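Two-arm build at the Pratthorpe shop, Sunday. Both grippers on one white pipe.

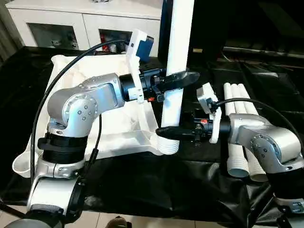
Do both arms need their own controller?
One controller can run the pair, as long as it sends each arm its targets on the same clock. Ours does.

Wilson Paucar rewrote the grip routine. Closing speed is down to 70 percent. At 75 the second gripper kept arriving early.

Next job is cable routing. Shahla wants more slack at the wrists before we try longer runs.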